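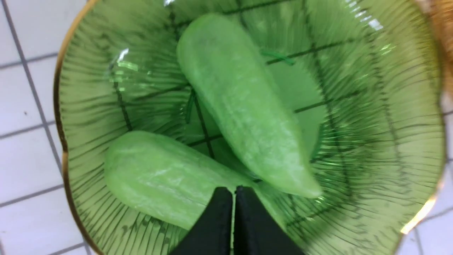 # Pinza paralela Maltitz con cámara de muñeca, comparada con la Ilwood

19 de noviembre de 2022

Tres semanas de uso en banco. Pinza eléctrica de dos dedos, montada en un brazo Collado con controlador Pridix, sustituyendo a la Ilwood que teníamos desde el principio. La unidad es comprada, sin descuento ni cesión del fabricante. Los ensayos los repartimos entre Kadri Laur y yo, con el mismo programa de agarre y los mismos objetivos.

## Montaje

La brida entra sin adaptador. El conector es otra historia: sale por el lateral y obliga a un radio de curvatura amplio, de modo que el cable roza con la carcasa del último eje a partir de cierto giro. Lo resolvimos con una brida y limitando la articulación por software. La Ilwood lo saca por detrás y no da ese problema.

El controlador Pridix reconoce la pinza al arrancar, pero la apertura que devuelve viene en pasos del motor. Hay que calibrar a mano. El manual dedica a esto una sola página, con un error en el signo del desplazamiento.

## Dedos

Negros, mate, de punta plana y en ángulo. Cerrados dejan una separación muy estrecha. La geometría favorece la entrada vertical en recipientes bajos, que es donde la Ilwood, de yemas cuadradas, tropezaba con el borde.

Para objetos alargados y de superficie algo rugosa la punta plana sujeta bien si se agarra por la zona ancha. En el extremo fino el área de contacto cae y la pieza tiende a pivotar. Corregimos el punto de agarre hacia el centro de la pieza — cambio menor en el planificador — y la mayor parte de los giros desapareció.

## Cámara

La vista cenital desde la muñeca incluye las puntas de los dedos en la parte inferior de la imagen. Es útil para verificar la alineación en los últimos centímetros, aunque tapa parte del objetivo justo antes del cierre. La segmentación debe hacerse antes de bajar y conservarse durante el descenso.

El vidrio es el caso difícil. Un cuenco verde translúcido con nervaduras radiales reúne casi todo lo que molesta: brillos blancos en las paredes, las juntas de las baldosas visibles a través del fondo y piezas de un verde pálido dentro de un recipiente también verde. El umbral de color por sí solo no sirve. Con exposición fija y un filtro de bordes por orientación se separan las piezas de las líneas de la base. Con exposición automática, el contorno salta de una imagen a la siguiente.

## Resultados

Hicimos 427 intentos en total, de los cuales 117 fueron en recipientes de vidrio. Los fallos en vidrio quedaron en 12, casi todos por una estimación errónea de la profundidad. En recipientes opacos el comportamiento es regular y no merece comentario.

El tiempo de cierre es algo peor que el de la Ilwood. A cambio, el control de fuerza es más fino en la parte baja del rango y apenas marca las piezas blandas. La repetibilidad de posición no se degradó durante el periodo.

## A favor

- Punta adecuada para recipientes poco profundos
- Fuerza mínima realmente baja
- Brida estándar
- Cámara con enfoque cercano aceptable

## En contra

- Salida lateral del cable
- Calibración manual y mal documentada
- Exposición automática inutilizable sobre vidrio
- Dedos de recambio solo en juegos de 5 pares

## Valoración

Sustituye a la Ilwood en nuestro banco para manipulación de piezas pequeñas y frágiles. Para ciclos rápidos con objetos rígidos seguiría montando la otra — cierra antes y el cableado es más limpio. El fabricante anuncia un firmware para diciembre con la apertura en milímetros. Queda pendiente repetir la serie de vidrio con luz difusa.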